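Brurdale Backyard Forum > Poultry > Egg collecting and storage

Wire or wicker for collecting eggs?

Driritell
Posted 30 July 2022
My wire basket has started to rust where the coating has come off. I have 13 hens and collect once a day. Thinking about a wicker one for carrying them in from the run. Any reason not to?

Lostby
Get another wire one. You can hose it out. Wicker holds dirt in the weave and you'll never get dried yolk out of it. I threw mine on the fire pit in March.

Phan
Disagree with Lostby. I've used wicker for years and break fewer eggs than I did with wire. Put a folded tea towel in the bottom and wash the towel. If you buy a plastic weave you can rinse it in the laundry tub anyway.

Lostby
A tea towel in a wire basket does the same job and costs less.

Driritell
How big should I go? The one I saw at the market was $19 and looked a bit large.

Phan
Large is fine if you don't fill it. I keep to two layers, as the bottom ones crack once you stack higher. Mine is the orange one, rectangular with a braided rim. One of the brown eggs next to it for size.

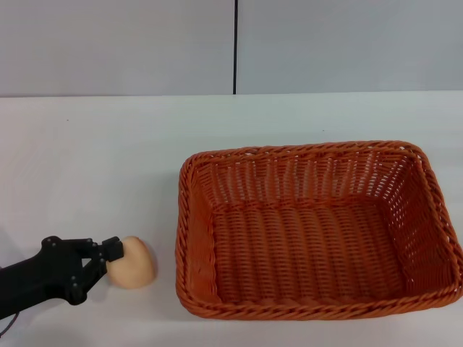
Lostby
Bigger than I pictured. Still say the weave is too tight to clean properly. How do you get into the corners?

Phan
Old toothbrush and dish soap. Takes five minutes.

Driritell
Thanks both. I'll try the market one with a towel and keep the wire basket for the veggies. Do you wash the eggs before they go in the carton?

Lostby
No. Dry brush only, and eat the dirty ones first.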